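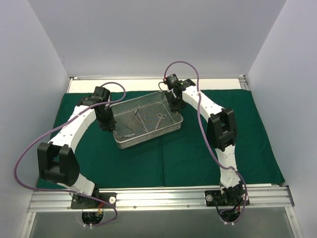 July, 14:20. Tray prep bench, Ladov room.

Green drape down over the bench top, wire mesh basket in the middle. The drape comes up short at the back wall and leaves a strip of white surface along the rear edge. Creases still in it from folding, one vertical just below the basket. Try pressing the next one, or hang it overnight.

Basket is the Cludstead 400, tare 527 g on the small scale. Parvaneh Hassanpour has the older one at 323 g – do not mix the lids.

To do: order wider drape, 33 cm more on the short side. Ask Gister for lead time. Relabel the basket shelf.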